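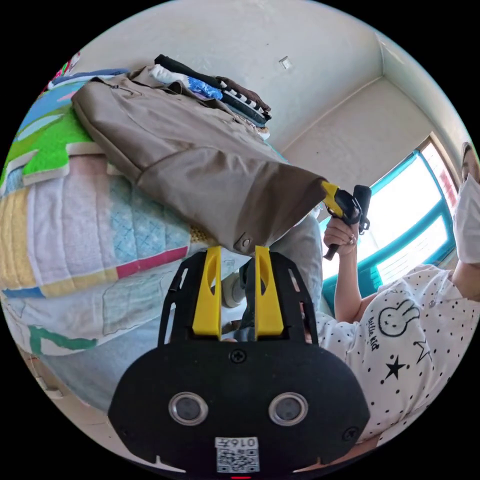
Um robô sabe dobrar roupa sozinho?

Sabe dobrar algumas peças, em condições controladas. Uma toalha retangular, estendida numa mesa lisa, é uma tarefa possível para várias máquinas. Um casaco com capuz, amarrotado e com uma manga do avesso, continua a ser difícil.

Por que é que o tecido é difícil

Uma caixa de cartão tem seis faces e mantém a forma quando alguém lhe pega. O tecido não mantém. Cada vez que se levanta uma camisola por um ponto diferente, ela cai de maneira diferente. Os engenheiros chamam a isto um objeto deformável. Para o programa que controla o robô, a mesma camisola pode ter milhares de formas.

Há ainda as costuras, as abas, os botões e as molas. Uma pessoa encontra a bainha com os dedos, quase sem olhar. Uma máquina precisa de a localizar com uma câmara ou com sensores de contacto, e só depois pode fechar a pinça no sítio certo.

O que é uma pinça

A pinça é a mão do robô. As mais simples têm dois dedos que se aproximam e se afastam. Dois dedos chegam para segurar a beira de um tecido, mas uma pinça sozinha não consegue esticá-lo. Para isso são precisas duas, uma de cada lado.

Algumas pinças não estão presas a um braço mecânico. Têm um punho e é uma pessoa que as segura e as movimenta. Os movimentos ficam gravados e servem depois para ensinar um robô. Chama-se a isto aprendizagem por demonstração.

O caso da lavandaria Mandavent

A Mandavent é uma lavandaria que trata roupa de famílias, de escolas e de pequenos hotéis. Trabalham lá 12 pessoas. Antes da automação, todas faziam um pouco de tudo: separar, lavar, secar, dobrar e embalar. A dobragem era a parte mais demorada do dia e a que mais cansava os ombros.

Em agosto entrou em funcionamento um sistema chamado Rulis. O Rulis tem dois braços, uma mesa e uma câmara por cima. Dobra toalhas, fronhas e guardanapos. As peças que não reconhece são postas de lado num tabuleiro e alguém trata delas à mão.

Para preparar o sistema foram gravadas 2712 demonstrações com pinças manuais. Dessas, 681 foram retiradas do conjunto, quase todas por a peça ter escorregado antes do fim. O programa da Mandavent aprende só com as que ficaram.

O que mudou para quem lá trabalha

A dobragem de toalhas deixou de ser feita à mão. Duas pessoas passaram a vigiar o Rulis: enchem a mesa, verificam o resultado e param a máquina quando uma peça fica presa. Tiveram formação para isso, dada pela empresa Yordanov, que também faz a manutenção dos braços.

As camisas, os casacos, as colchas de retalhos e a roupa de criança continuam a ser dobrados por pessoas. São peças com tamanhos e feitios muito variados, e a equipa conhece-as melhor do que qualquer programa.

Também surgiram tarefas novas. Alguém tem de limpar a lente da câmara todas as manhãs. Alguém tem de decidir se uma toalha mal dobrada volta à mesa. Nem toda a gente gostou da mudança. Vigiar uma máquina exige atenção constante, e houve quem achasse o trabalho mais monótono do que antes. Por esse motivo, os turnos junto ao Rulis duram agora 50 minutos — depois troca-se de posto.

Outra lavandaria, a Flernero, experimentou um sistema parecido e preferiu usá-lo só para guardanapos. O resto da roupa era demasiado variado para compensar o tempo de preparação.

Palavras para guardar

Automação: uso de máquinas para fazer uma tarefa com pouca ou nenhuma intervenção humana.
Objeto deformável: objeto que muda de forma quando lhe mexem.
Demonstração: gravação de uma pessoa a fazer a tarefa que o robô vai aprender.
Posto: lugar onde cada trabalhador faz a sua parte do serviço.

Para experimentar em casa

Estende uma T-shirt no chão e tenta dobrá-la usando só o polegar e o indicador de cada mão. Mantém os outros dedos fechados. Repara em quantas vezes precisas de largar o tecido e de voltar a pegar-lhe noutro ponto. Depois repete com uma toalha pequena e compara.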